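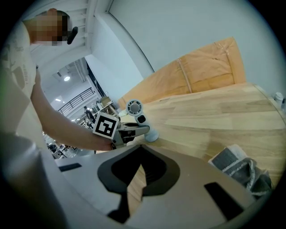

Photo: Brekden

Wednesday, November 26, 2025

Brekden, a robotics group in Cudham, has published first results from its study on teaching robots with hand-held grippers. People do the tasks with the grippers in their own hands, and a camera on each tool records the work. No robot is needed at this stage.

The group chose small household things that stand on a table and are easy to knock over. For each one, it recorded 60 short demonstrations by different people.
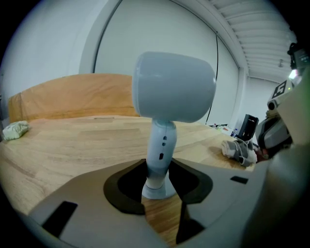 A robot arm at the partner laboratory in Greltley was then trained with these recordings only. It had to take hold of an object by the handle and set it upright in another place. According to the report, the arm completed nearly 20 trials in a row before the first mistake. With 10 demonstrations per object it often closed the fingers too early.

The weak point is still slim handles seen from the side. Brekden wants to repeat the test in June with 3 new tables and different light. The recordings will be shared through the Wasilewska archive, free of charge for schools and universities.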